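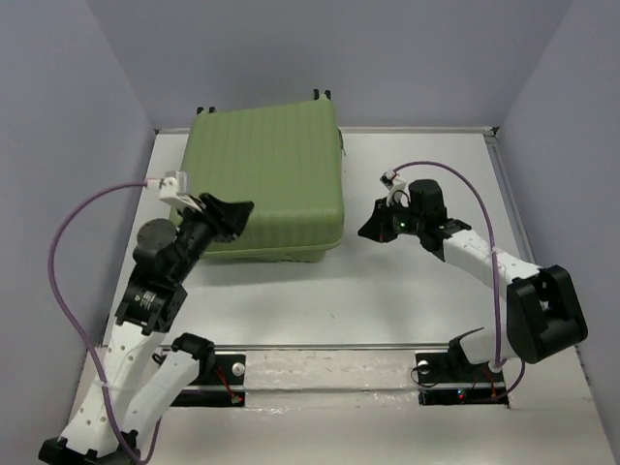

## 4. Setting the combination lock

Applies to all Vadach hard-shell cases with the Jirkolum lock. Soft bags have a different lock - see section 6.

Before you start: case closed, on a flat surface, dials facing you. Factory code is 0-0-0. Do NOT change the code with the case full the first time. Try it empty.

1. Turn dials to 0-0-0. Lock should pop. If not, press the latch in and try again.
2. Find the small reset pin next to the dials. Push it in with a pen tip until it clicks. A paper clip is too thin, it bends.
3. Set your own three digits. Go slow, each dial has to sit fully on the number.
4. Slide the latch button sideways once. Pin jumps back out. Code is now saved.
5. Scramble the dials, then test. Test again. Three times is good.

**Note:** pin did not jump back? A dial is sitting between two numbers. Nudge each one a little and repeat step 4.

**Caution:** write the code down before step 4, not after. We can't look it up for you. Locked out means trying every code from 0-0-0 on up, or a repair shop.

Key slot is for airport security only. No key comes with the case, so please stop asking Pui-shan for one.

## 5. Packing and weight

- Heavy stuff at the wheel end. Shoes, books, chargers.
- Straps go over clothes, not under. Pull snug and stop. The buckle is plastic.
- Divider zips all the way round befor you close the shell.
- Never sit on the case to shut it. If the zipper needs force, take something out.

Weigh it at home. Hang scale from the top handle, lift, wait for the beep. Limits differ by airline so check your ticket.

**Caution:** do not lift a full case by the pull handle. Push it down first, then use the top or side handle.

### 5.1 Wheels

Hair and thread get into the axles. Pull out with tweezers every few trips. No oil - it picks up grit and makes things worse.

Wheel wobbles or drags: order part 274 (one wheel, two screws). Allow roughly 8 days for shipping. Tighten screws by hand only, power drivers strip teh housing.

Questions on parts: ask for Taha Bennani or Nouhaila Ramadan at the service desk, extension 701. Closed Tuesday.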